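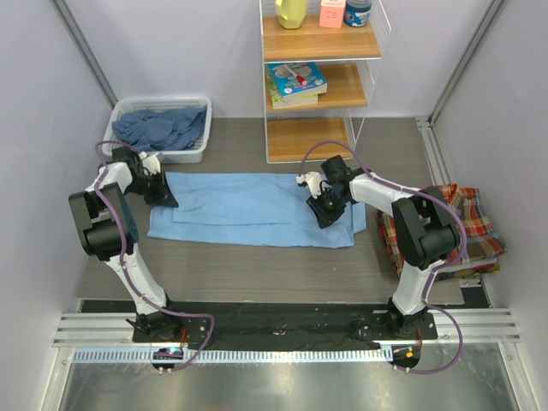
From: Magdolna Balogh
To: Skeltimar student robotics list
Subject: Re: second fold, right arm timing

Ottó Illés wrote:
> The lengthwise fold is fine with both arms at 300 ms per step.
> For the second fold the right gripper opens too early. Should I
> slow both arms or only the right one?

Only the right one. Set its release delay to 800 ms and leave the left at 100. Keep the cloth lengthwise, one gripper at each end, as now.

The flap of the lower layer at the right end is a separate fault. Move the right grasp point outward by 2 cm and run the lengthwise fold again before touching anything else.

Please put both log files in the Gulyás folder. I need them before the Hamunholm round in November.

Magdolna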